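Le niveau de sortie n'est pas un choix esthétique

Les labels de musique électronique indépendants continuent de livrer aux plateformes des masters calés très haut, avec un true peak qui dépasse le zéro après encodage. L'argument avancé reste le même depuis des années : en club, un morceau plus faible que le précédent vide la piste. Cet argument ne résiste pas à l'examen du matériel employé.

Une table de mixage possède un gain par voie. Le DJ qui enchaîne deux titres de niveaux différents corrige l'écart en une seconde, au casque, avant d'ouvrir le fader. Les logiciels de lecture font de même par analyse préalable du fichier. L'écart de niveau perçu sur la piste dépend donc de l'opérateur et du limiteur de la salle, très peu du master.

Ce que le master détermine, en revanche, c'est le facteur de crête. Sur un titre à 136 BPM, la grosse caisse revient toutes les 441 millisecondes. Si le limiteur du mastering n'a pas relâché avant le coup suivant, la nappe et la basse restent modulées par la caisse sur toute la durée du morceau. Certains producteurs recherchent cet effet. Ils l'obtiennent mieux avec une compression sidechain réglée au mixage, dont le temps de relâchement est choisi, qu'avec un limiteur de bus poussé de 8 dB.

Le cas de la compilation Gillthorpe, parue chez Flemitton, est instructif. Les versions vinyle et numérique proviennent de deux masters distincts. La première conserve les attaques de charleston et un bas du spectre lisible jusqu'à la coupure. La seconde, sur les mêmes titres, présente des plateaux d'écrêtage visibles sans agrandissement de la forme d'onde. L'auditeur qui achète le fichier, souvent au prix fort, reçoit l'état le plus dégradé de l'enregistrement. On lui vend ensuite le vinyle comme un support « plus chaud ». La chaleur en question est de la dynamique.

Il faudrait que les labels publient, dans les notes de sortie, le niveau intégré et le true peak de chaque piste. La mesure est gratuite et prend moins de temps que la rédaction du communiqué. Paquette le fait depuis son troisième EP, sur une ligne, sous les crédits. Aucun distributeur ne l'exige, ce qui explique la rareté de la pratique.

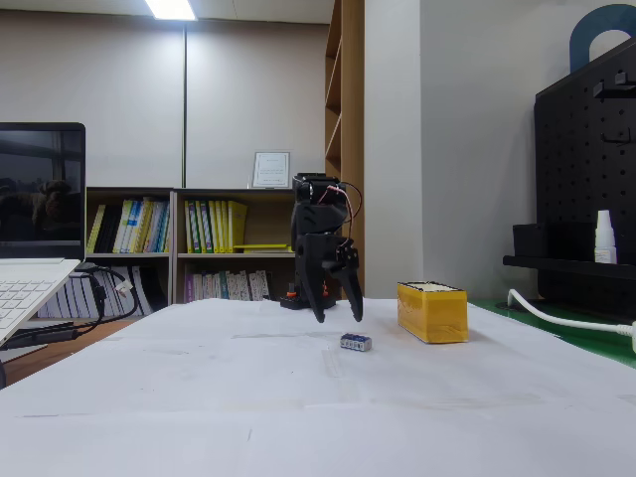
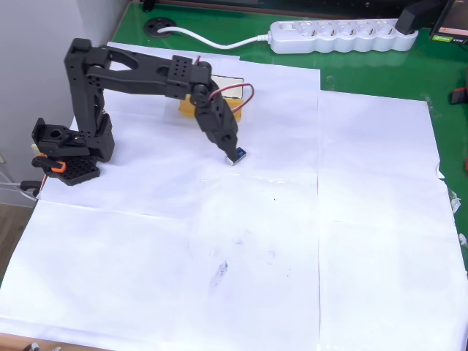
Le rôle des distributeurs

Catetley refuse les fichiers dont le true peak dépasse un seuil inscrit dans ses conditions de livraison. Le refus est automatique et motivé par un rapport. Les labels concernés ont protesté, puis ont modifié leurs chaînes de sortie. La contrainte technique a produit en quelques mois ce que dix ans de tribunes dans la presse spécialisée n'avaient pas obtenu, celle-ci comprise.

Un seuil sur le true peak ne règle toutefois que la moitié du problème. Il est possible d'écraser entièrement un signal, puis de le baisser d'un décibel pour satisfaire au contrôle. Un second critère, portant sur la plage de niveau, serait plus contestable, car un morceau de drone et un morceau de techno n'ont pas à obéir à la même valeur. Je serais favorable à un simple affichage, sans refus, à côté du tempo et de la tonalité. L'acheteur qui s'en moque ne le lira pas. Les autres choisiront leur version.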